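Why Do Students Leave Their Desks Untidy?
Project report, Study Skills module
Group members: So-ying Peng, Musyoka Simiyu, I-hsuan Man

1. Background

In our first meeting in October we noticed that all three of us had the same problem. We sit down to study in the evening and we first spend time looking for a pen, a clip or the charger. We wanted to know if other students also lose time in this way, and if a simple habit can help them.

2. What we did

We asked 49 students from the Korkora residence to fill in a short form. After that, 30 of them agreed to try one habit for 2 weeks: before going to bed, they put all small things from the desk into one container. It was not necessary to buy anything. A cup or an old jar was enough. Every morning they wrote one line in a notebook about how the desk looked when they sat down.
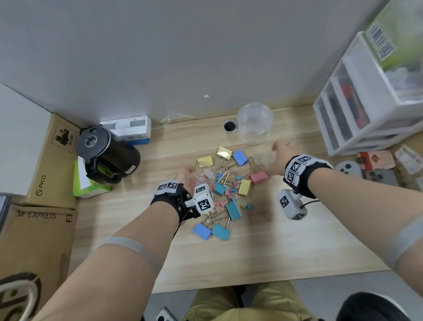 Tiziana Martinelli wrote in her notebook that the container was easy for her, but the papers were the real trouble, and she asked why our form had no question about them. We think she is right. We had thought only of small objects, and it was too late to change the form when we read her remark.

3. Results

Of the students who tried the habit, 11 stopped before the end. Most of them wrote that they forgot it when they came home late. The others kept it until the last day, and many of them said that starting to work felt easier. We did not measure the time with a clock, so we cannot say how many minutes they saved.

4. Problems

Some notebooks had empty pages and two were difficult to read. Also, all the students live in the same residence, where the desks are small. In a family home the answers could be different.

5. Next steps

We would like to repeat the project in the spring with a question about papers. Ka-ming Yau has offered to check the new form before we print it.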